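Garment Care Notes: Dyed Cotton

Sodeo has revised the wash limits for its dyed cotton line. Bright colors, orange included, now go in at no more than 70 °F for the first six washes — the Brutholm plant traced most early fading to warm water. Use a short cycle and a low spin.

Lay pieces flat before folding and smooth the hem by hand.
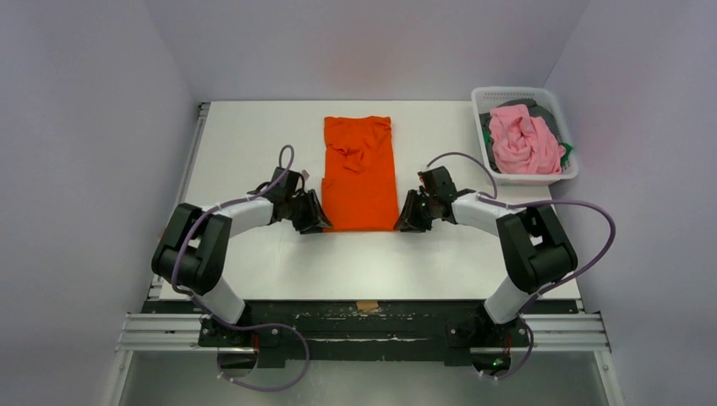 Stock Changes

Gallegos thread, shade 127, is back in March. Orders are limited to 2 cones per account. Cikar labels ship separately.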